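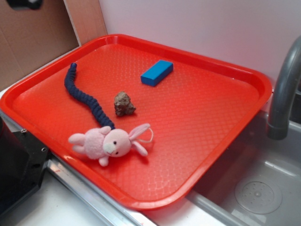 Rope drags the bunny. Third time this month, so writing down the fix.

**What goes wrong:** arm grabs the rope, rope end is lying up against the plush, lift starts, bunny hangs up and comes along. Kuson controller reads the extra load as a slip and squeezes harder. Then it faults — code 424, arm stops mid-air. 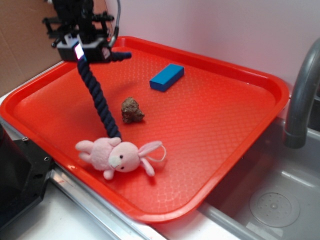 *Miltgate Bench Notes, issue 9*

1. Hit stop. Don't pull the rope out by hand while the arm is live!!
2. Power down the gripper. Hold the rope first, it can drop.
3. Check the pads and teh cable for nicks.
4. Move the plush clear of the rope. Watch the string loop, it snags too.
5. Clear 424, wait 20 seconds, re-home.
6. Grip limit back to 3000 in the Hodadura menu. It resets itself after a fault — check every time.
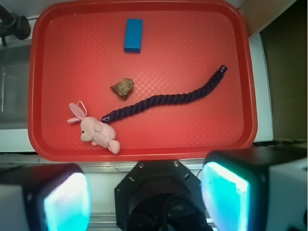
*Photo: Ataahua McAlister*

Before the next lift look at both rope ends from the wrist view. If one is by the rabbit, dont start.

Still faulting? Save the log, send to Songül Yalçınkaya. Firmware patch due in December.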